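Didenko Joven Twin-Arm Bench Cell
Sorting, plating and tray preparation

Product information, revised February 15, 2020

The Joven bench cell is a compact two-arm workstation for organizations that handle small, irregular goods by hand and wish to share part of that work with automated equipment. It is supplied by Didenko from its Wusside facility and is intended for use in display preparation, sample kitting, gift assembly and similar light operations. The cell occupies the floor area of an ordinary packing station and can be placed in line with existing manual benches.

Configuration

Each cell consists of two arms mounted along the front of a single work surface, an aluminum frame, and wall panels on three sides. Every arm ends in a two-finger parallel gripper with a camera fitted near the wrist. Wall panels are available plain or patterned, and the customer may specify the colour and finish of the work surface. The maximum payload per arm is 733 grams, gripper excluded.

Work at the bench

Mixed goods are the principal application. Artificial produce is well suited to training and acceptance work, as the pieces differ in shape and surface and may be handled repeatedly without spoilage.
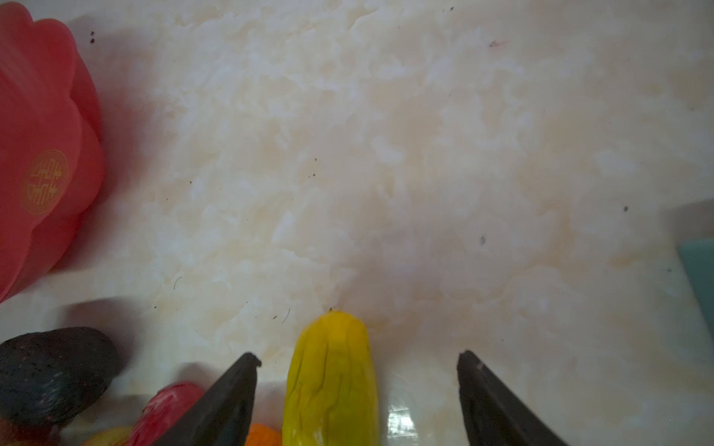
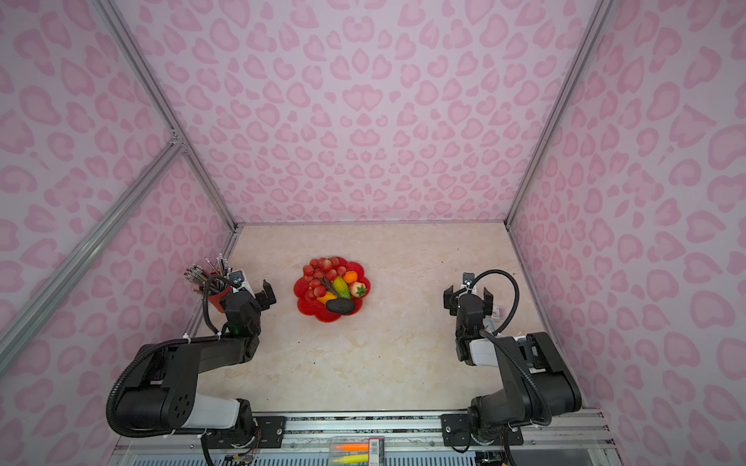

Artificial fruit and the red flower-shaped plate, with both arms at the bench. 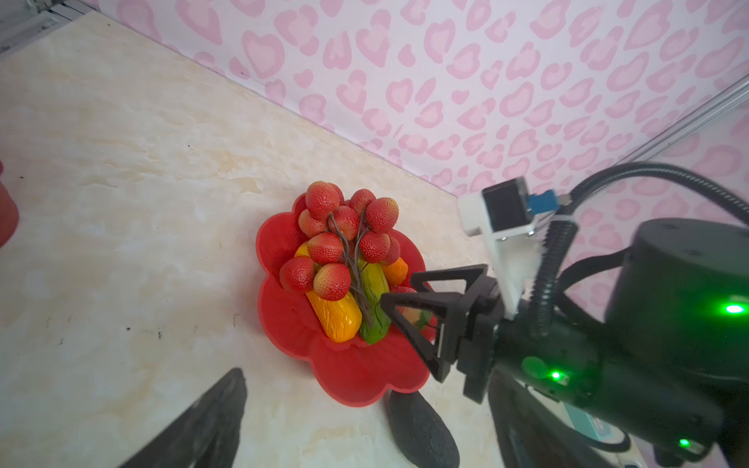
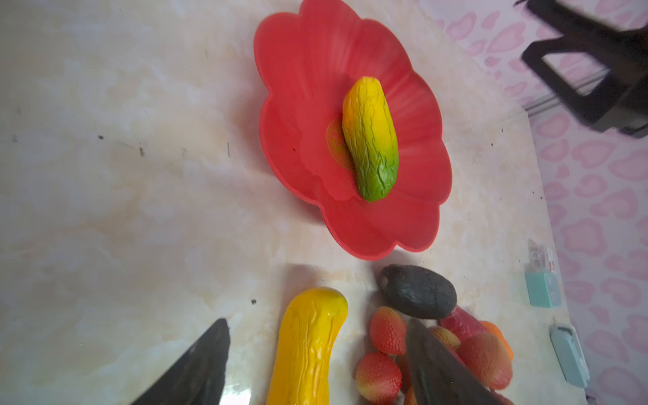 Customers are asked to submit a representative selection of their own goods prior to commissioning. Didenko recommends no fewer than 20 different items, including any that staff regard as awkward to grasp. Items found to be outside the capability of the cell are listed in the acceptance report and remain with the manual benches.

Effect on staffing and duties

The Joven cell does not operate without staff. One trained attendant is required during each shift to replenish goods, review finished trays and return the arms to their rest position following a stoppage. At the Brolthorpe assembly centre, where two cells were introduced in May, the 29 employees of the tray department now rotate between attendant duty and manual finishing. Repetitive placement has decreased. Inspection and record keeping have grown accordingly, and job descriptions were revised to reflect this before the cells entered regular service.

"Our staff wished to know who would have authority to stop the cell," said Lena Malinowski, operations manager at Brolthorpe. "The answer is anyone on the floor, and that is written into the shift procedure."

Didenko advises employers to consult employees and their representatives at the planning stage. A template consultation notice is included with the quotation package.

Training

Attendant training comprises 17 hours of instruction, delivered at the customer's site and divided between classroom and bench. Supervisors attend an additional half-day session on scheduling and incident records. Refresher training is available upon request.

Ordering and service

Quotations are prepared following a site assessment. Please have bench dimensions, electrical supply details and shift patterns available. Replacement gripper fingers, cable conduit and camera mounts are stocked at Wusside and may be ordered individually by cell owners.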